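16 June 2022

My synagogue owns a shofar that can't be played, and for most of last winter I was in charge of finding out why.

I should back up. We are a small congregation. We meet in a building that used to be a carpet showroom, which is why the sanctuary has such good light and such strange outlets. When old Mr. Godoy's family cleared out his house on Soltden Street, they gave us two boxes of what his daughter called "the Jewish stuff." I was the one standing nearest the door when the boxes came in. That is how all appointments are made at our place.

The first box was books. If you have ever belonged to any congregation of any kind, you know about the books. People can't throw them out, so they give them to you, and then you can't throw them out either. We had 45 copies of one edition of the Passover Haggadah before this and now we have more. Some have wine on them going back to the Eisenhower administration. I love those best, in the way you love a relative who can't be seated next to certain people.

The second box had a kiddush cup, a pair of candlesticks that didn't match, a Hanukkah menorah with a music box in the base (it plays "Rock of Ages," the slow one, and it does not stop when you want it to), and the shofar.

It's a ram's horn, medium sized, honey colored near the mouth and almost black at the wide end. It is handsome. It came wrapped in a tea towel with a calendar on it. I picked it up and did what every person does upon picking up a shofar, which is put it straight to my mouth without a thought for who had it last. I got air. I tried again and got wetter air.

Now, I'm no great player. I learned at Hebrew school from a man who believed in shouting, and on a good day I can manage a tekiah that would make a dog look up. So I assumed the trouble was me. I passed it around after services. Elba Alarcón tried it. Elba played trumpet through college and blows for us every Rosh Hashanah, and her long note at the end goes on until the children start to giggle and then stop giggling and look worried. She got nothing either. She handed it back and said, "It's plugged or it's cracked, and I don't want to know what it's plugged with."

I wanted to know. This is a flaw in me.

If you've never read up on the laws of the shofar, set aside an evening, because they are wonderful. The rabbis thought of everything. What if the horn has a hole in it? What if you patch the hole? What if you patch it with more horn, and is that different from patching it with something else? What if you put one shofar inside another shofar and blow that? (Who did this? Who came to the rabbi with this?) There's a discussion of blowing one down in a pit, and whether you've heard the shofar or only the echo of it. I read all of it at the kitchen table with a horn in front of me and a flashlight in my teeth, and I felt that for once in my life I was the intended audience.

A crack that runs lengthwise is a serious problem. A crack across the middle is a smaller problem, depending on how much good horn is left on the mouthpiece side. I couldn't find a crack either way. I held it up to the window and ran a fingernail down it. I filled the wide end with water over the sink and waited for a leak, and what I learned is that the water stayed put at both ends. So, plugged.

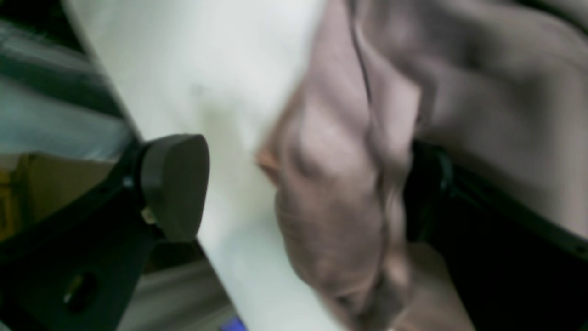 *Pink cloth, mid-rumple.*

My next idea was a pipe cleaner. My idea after that was how to get out half of a pipe cleaner. I'd rather not go into the evening with the crochet hook.

Meanwhile word had gotten around, and I began receiving advice. One man told me to soak it in vinegar, and another told me that vinegar would ruin it and I should use hot water, and a woman from the Tuesday-ish Torah class (it moves around) told me that a shofar isn't supposed to be easy and perhaps I should sit with that. I told her I had been sitting with it since Hanukkah. The rabbi said that if the horn couldn't be sounded it could still be displayed, and that there was beauty in a silent shofar, and I could see him writing the sermon while he talked.

In the end I called the daughter. I had been putting this off. She'd just buried her father and emptied his house, and I didn't like to ring her up and ask what was wedged in his horn. But she laughed when I told her, the kind of laugh that has a good deal of something else in it, and she told me to hang on, and then she was gone so long I thought we'd been cut off.

She had gone to ask her brother. This is the story as the two of them gave it to me, talking over each other on speaker.

When they were kids their father blew the shofar for the little congregation in Wivport, long since closed. He practiced all through Elul, the month before the New Year, as you're supposed to, every weekday morning. He practiced in the garage out of respect for the neighbors. The garage was directly under the children's bedroom. The brother was five. One morning he went down there in his pajamas and put a stop to it, using a wad of chewing gum and, he believes, part of an eraser. He's in his sixties now and he still sounded pleased.

Their father found out the way you'd think, in front of a full house, on the first day of Rosh Hashanah. There was a backup horn. (There's always a backup horn. Somebody's uncle has one.) He got through the service on that, and afterward he came home and, according to both of them, didn't yell. He never mentioned it. He bought himself a new shofar the next year and played it until his lungs gave out, and that one went to a grandson. The plugged one he put on the shelf over the television. They thought it was there as a reproach. The daughter said that when she packed up the house she found he'd been dusting it. The rest of the shelf he had not been dusting.

I asked if they wanted it back. There was some muttering on the line, and then the brother said no, they'd talked about it, a horn ought to be in a shul. But he asked if I'd gotten the gum out, and I said not yet, and he said, "Do me a favor and leave it."

So then I had a different problem. I'd promised a report. I went to the board meeting, where I was item nine, after the parking lot and the lengthy matter of the coffee urn (we've now bought a Fellovus, it cost $471, and I've been asked not to bring it up again). I told them the story. I thought I told it pretty well. There was a decent silence, and then one board member asked whether we were permitted to keep gum in the building during Passover.

We discussed it for longer than you'd hope. I would like to say we settled it. What we did was agree that the horn would spend that week in my trunk.

It's on a shelf in the lobby the rest of the year, between the memorial plaques and the fire extinguisher. I typed up a card for it. My first draft was two pages and the rabbi handed it back with most of it crossed out, so what the card says now is that it was used in Wivport, that it was given by the Godoy family, and that it does not sound. The kids pick it up anyway. I've seen up to four of them in line for it after Sunday school, each one certain that the trouble was the last kid.

Elba has started practicing for the fall already. She's decided the final note was short last year. I timed it, as she'd asked me to, and it wasn't short, but I have learned not to argue with brass players. She does it in her car with the windows up, in our lot, and if you come by in July you can see people on the sidewalk trying to work out what is wrong with her Honda.

The music-box menorah I've put away in the supply closet under a stack of tablecloths. It went off during a funeral planning meeting. Nobody had touched it, as far as anyone will admit. If you know how to get the works out of one of those without breaking the base, please write, and I'll try to be standing farther from the door when the next boxes come.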